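Sisar Kitchen Challenge

The Sisar Kitchen Challenge is a student robotics competition held each August by the Preveva technical college. Teams program an arm to sort and move kitchen objects on a domestic worktop. It was founded by Sebastián Cisternas and drew 13 teams in its latest edition.

Format

Each team has two timed runs. Objects include soft play food, a plate and a bowl, and a drawer may be placed on the worktop as a target or an obstacle – the rules allow both. The maximum score is 103 points, with 68 needed to qualify for the final.
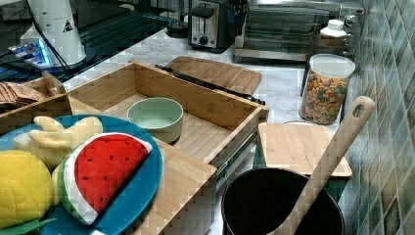 Fermín Mansilla has argued that the qualifying mark is too high for first-year teams, and that a dropped object should cost less than a missed one.

Equipment

Teams may write their own control software or use the Zavus library. Wrist cameras are permitted. Cables must be kept clear of the gripper during a run, and the layout is reset between teams by the referee, Teresa Ó Néill.
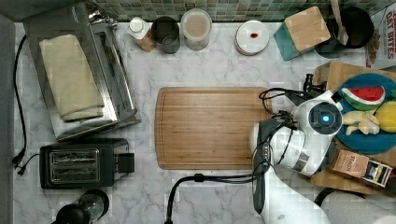

Arm and worktop with cutting board, seen from overhead.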